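Skondis — recettes familiales annotées

Corpus de 700 recettes en français, saisies à partir de cahiers manuscrits. Chaque fiche contient un titre, les ingrédients, les étapes et les notes de marge.
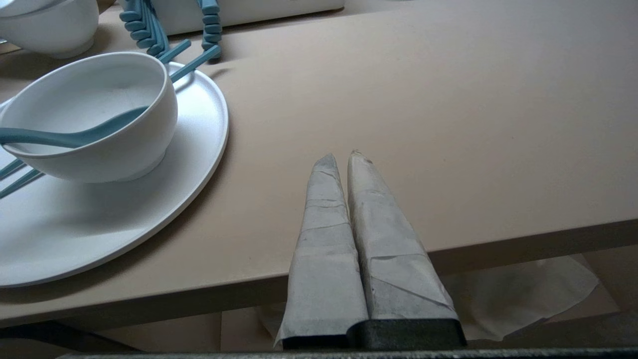 Les fichiers sont en UTF-8, une recette par fichier. Les quantités d'origine sont conservées ; le champ « grammes » est vide quand la conversion reste douteuse.

Annotation

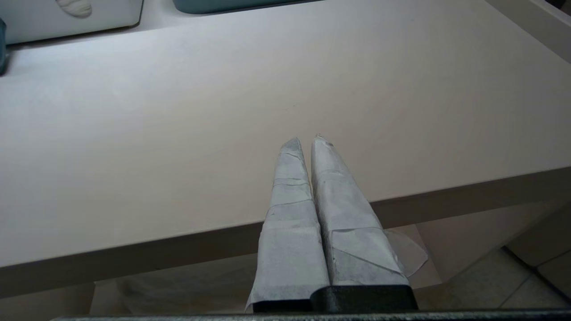

Deux relectures par fiche, Bukola Okoro puis Wenceslao Cabral. Les bandes de papier superposées, comme celles visibles ci-dessus, sont fréquentes aussi dans les cahiers — on transcrit la couche du dessus et on note « recouvert » dans le champ état.

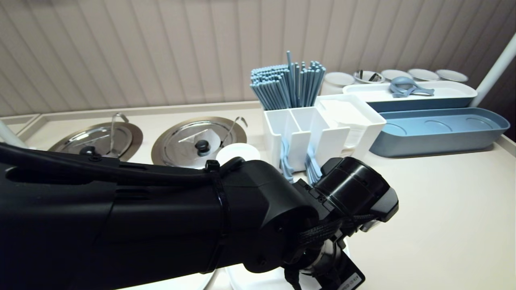

Fig. 3 — Plan de travail de couleur crème.

Limites

16 fiches sans titre. Orthographe non corrigée.

Contact : Guadalupe Becerra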